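Erville Automation Forum – Visits and Demonstrations
Thread: Report on the Clekel open day

Last updated: Apr 1, 2018

This site uses cookies to keep you signed in. By continuing to browse, you accept their use.

Nutley_Secretariat wrote:

Members who registered for the Clekel open day will find the report of the visiting party below. Corrections may be posted as replies and will be taken into the version that goes to the Erville office.

The visit had two parts. The morning was given to the palletizing line in the main building, where 508 cartons were moved during the period open to visitors. The afternoon dealt with hand-held gripper tools, which a person carries and operates so that the handling of small household objects can be recorded and later used in training robot arms. Attendance for the whole day was 100, and the afternoon groups were kept small.

Clekel stated that its collection stood at 1,774 recorded handling tasks as of the morning of the visit. The visiting party did not examine the records and repeats the figure as given.

1. Handling of small objects

The afternoon work was done on ordinary items in a shallow tray, among them a power adapter, a toy car and a small doll in a pink outfit. The ridged pads at the ends of the gripper arms were of particular interest to members who work with suction cups.

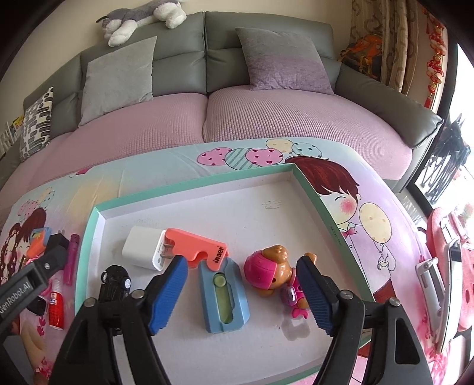
2. Questions from visitors

Most questions concerned grip force and the wear of the pads. Clekel replied that pads are changed on a fixed schedule, but did not give the interval. A question on the cost of a complete tool was referred to the sales department.

linefeed_ops wrote:

Thank you for the report. I attended with the second group and wish to record a reservation. The palletizing line was shown at a steady rate with one carton size. Our own site runs four sizes on the same shift, and changeover is where we lose time. I asked to see a changeover and was told that the schedule did not allow it. The report should say so.

Nutley_Secretariat wrote:

The point is accepted and will be added under section 2.

chow_packaging wrote:

Speaking for the Chow plant, we found the afternoon more useful than the morning. Palletizing is well understood. A doll and a plug adapter have very little in common as far as grasping is concerned, and mixed goods of that kind are what our returns department receives every day.

linefeed_ops wrote:

I do not agree that this transfers to a returns department. A person was holding the tool. The person decides where to approach, how far to close and when to let go. Until an arm does the same work unattended, I would not put it before a purchasing manager.

chow_packaging wrote:

That was explained at the start of the session – the recordings come first and the arm comes later. I would not ask for a purchase on this basis either. I would ask for a second visit.

benchtest_erville wrote:

Could the secretariat confirm whether the pads are the same on both sides? We have had trouble with unequal wear when the two materials differ.

Nutley_Secretariat wrote:

Both pads are ridged and blue. We have no information on the material and have sent your question to Clekel in writing.

linefeed_ops wrote:

If a second visit is arranged, please ask for the changeover in advance and have it confirmed on the program.

Nutley_Secretariat wrote:

A second visit has been requested for September. Members wishing to attend should reply in this thread with the name of their site and the number of places required. Safety shoes are compulsory in the main building.

chow_packaging wrote:

Chow plant, two places.

benchtest_erville wrote:

One place, afternoon only if that is possible.

Contact the forum office | © Erville Automation Forum | Back to top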